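Before the hardware: how Flarnent plans its picking cells

Visitors to the March open day at Flarnent's Plilbridge site spent the first half of the session in front of a screen. The physical cell was next door and was shown last. The company's simulation lead, who spoke to us between two demonstrations and asked to be quoted by job title only, said the order was deliberate.

"If people see the real arm first they watch the arm," she said. "We want them to look at the parts. The parts are what make the job hard."

Flarnent builds small sorting and kitting cells for firms that handle mixed components in short runs. Its planning software, Wurier, renders a bench, an arm and a set of loose objects, and runs the motion planner against them. Each layout is generated from a seed number, so any run can be repeated exactly. The standard test set holds 60 layouts. A planner release has to get through all of them before it is loaded on a real controller.

Asked what decides where the objects go, she said that position and rotation are drawn at random within the limits of the bench, with a check that no two objects occupy the same space. Contact is allowed. "Touching is fine. Touching is what you get on a real bench. A plate with a bracket up against it is a different grasp from a plate on its own, and we want the planner to meet that case early."

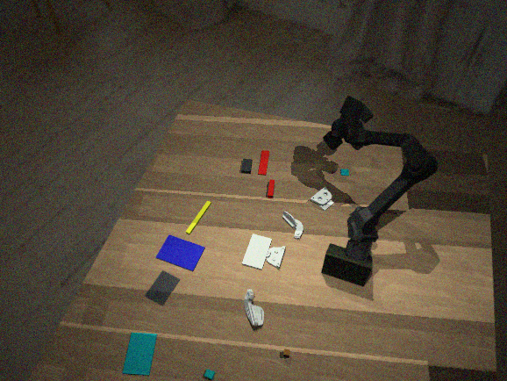 Page last changed: March, 16:40

The bench used for the demonstration mixes plain blocks and flat plates with white curved and bracket-like parts. The blocks are there for calibration. Their dimensions are known, their faces are flat, and a failed grasp on one of them points to a fault in the arm model or the gripper model. The curved parts test something else. "You can't close on a curved part anywhere you like. The planner has to propose a grasp, reject it, and propose another. We log every rejection."

She named two cases that still cause trouble. One is the dark plate on wood, where the contrast is low and the segmentation step tends to lose an edge. The other is any object lying under the forearm or close to the arm's shadow. Shadows are rendered on purpose. An earlier version of Wurier used flat lighting, and planners tuned on it did badly when moved to the physical cell.

The wooden table and the curtain-like backdrop come from a scene library supplied by Insaurralde, a contractor that also provides the arm model. We asked whether a plain grey background would do as well. "For the planner, yes. For the vision side, no. Wood has grain and joints between the planks, and a detector will sometimes call a pale strip a part. Better to find that out here."

A layout takes 19 seconds to generate and check on the workstation used at the open day. Planning time varies with clutter and can reach up to 115 seconds for a complete clear-down. The physical cell is slower, mainly on account of speed limits set for visitor sessions.

She was cautious about what the results prove. Friction is approximated, and the gripper fingers are treated as rigid. Of the faults recorded in the physical cell over the winter, 13 had no counterpart in simulation, most of them involving a part that shifted as the fingers closed. A compliant finger model is being written. She would not give a date for it.

Comments (3)

benchfitter
Does the seed cover lighting as well as object positions? We had repeatability problems with a similar setup and the lamp angle was the cause.

K_tooling
I was at the afternoon session. The wait for the physical cell was long but the rejection log was worth seeing. Would like to know if it can be exported.

old_controls_hand
Rigid fingers will flatter your results on flat plates. We had the same thing with thin sheet.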